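About Elten

Elten is a small automation workshop in Plernora. We design and test gripping tools for household tidying, and we run training for schools and care providers who want to know what this kind of equipment can do. Cheuk-hei Fang started the business in a shared unit on Atallah Street and still leads the technical work.

Each November we hold an open day. The last one brought 654 people through in groups of up to 30, and every group got a 50-minute demonstration of hand-held grippers at work in an ordinary home setting. 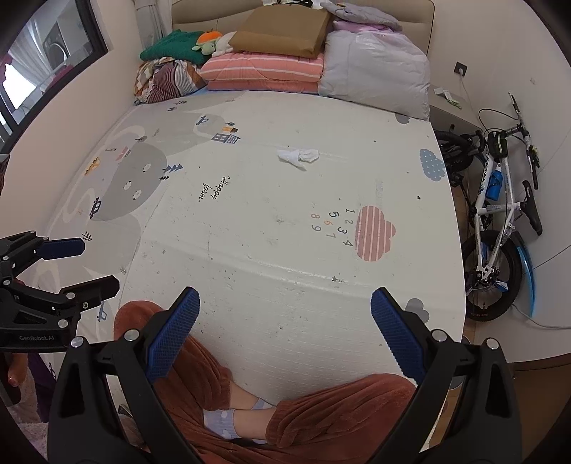

Seated on the play mat with a gripper in each hand, open day demonstration.

Visitors are welcome to ask questions while the operator works. Most want to know about grip strength, and parents tend to ask about toys. We also explain how a demonstration by hand becomes training material for a robot arm – that part takes 10 minutes or so and needs no technical background.

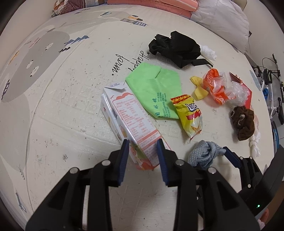 Our school program grew out of the open day and is now offered across the Drindden area. Students plan a tidying task on paper, then try it with the tools. Packaging makes a good first lesson: a milk carton lying on its side has flat faces for the two padded fingers, while a crumpled snack bag calls for a different approach. Sessions cost $300 per class, and bookings for next term open at 9 am on the first day of the holidays.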